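# Open day at the Sametti works, November

The invitation said doors at 2, and at 2 the doors were shut. They opened when somebody inside needed the parking lot for a forklift, and the crowd that had been studying the bike racks filed in as if that had been the plan.

Sametti makes frames. Picture frames, poster frames, the kind of backing board you never think about until it warps. The works sits behind the Fillon bus depot, in a long brick building that used to turn out hotel furniture for Hotex, and you can still read the old name over the loading bay if you stand in the puddle. I stood in the puddle.

First stop was the timber store, which smelled wonderful and was freezing. Our guide gave us the figures at speed: 182 finished frames on a good day, more before the holidays, fewer when the saw is sulking. A man in front of me asked what a frame costs to make. He got a very full answer about moisture.

Then the miter room. I had assumed a picture frame was four sticks and some optimism. The corners are cut, glued, clamped and left alone, and the leaving alone is apparently the skilled part. We were invited to try closing a practice corner ourselves. Mine had a gap you could mail a letter through, and it went into a bin that had clearly been put there for visitors.

The part I'd come for was framing proper, where the poster meets its cardboard and the two of them meet the wood. I own a large poster that has spent seven years in a tube, and I was hoping to be shamed into doing something about it.

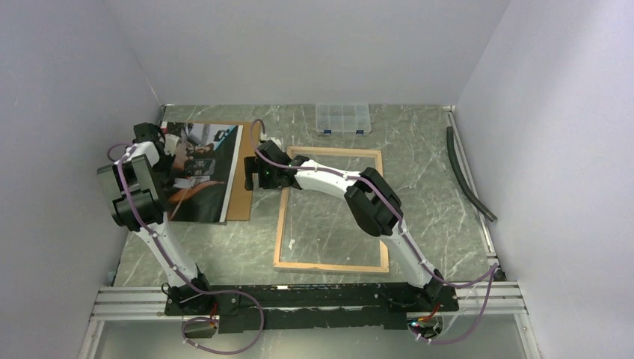

*Poster, cardboard and wooden frame at the framing table.*

A glossy poster on brown cardboard doesn't sound like much of an attraction, but people stayed at this table longer than anywhere else except the coffee. The talk was all about order. Check the board is flat, lay the poster on it, look at it from both ends, then look again, and only after that go anywhere near the frame. Glossy paper shows every fingerprint, so you hold it by the edges or wear cotton gloves. I thought of my tube, and of the pizza I'd eaten while rolling the thing up.

I did like the tabletop, all gray-green with thin white veins, like the lobby of a bank that has come down in the world. It made the cardboard look rather distinguished.

A few notes from the question session, for fellow owners of tubes:

- Unroll the poster a day ahead and weigh it down with books. Clean books.
- Don't tape all four sides to the backing. Hinge it at the top and let it hang.
- Measure the poster, not the tube. (Someone had done this. It wasn't me.)

Upstairs there was a small display of old catalogs, including one from 2000 in which every frame is gold and every picture is a sailboat. Leung, the paper supplier down the road, had a stand by the window with sample cards and a bowl of mints. The mints went quickly. I took a sample card out of guilt and now own a square of something called Oatmeal.

The shop is by the exit, naturally. Seconds were half price, with the flaws marked in pencil on the back, and I spent a long time failing to find the flaw in mine before it was pointed out to me. It's a scratch. I can see nothing else now.

Entry is free, parking isn't, and the coffee is better than it needs to be. Wear a coat for the timber store. My poster is currently flat on the dining table under two atlases and a cookbook, and we're eating in the kitchen.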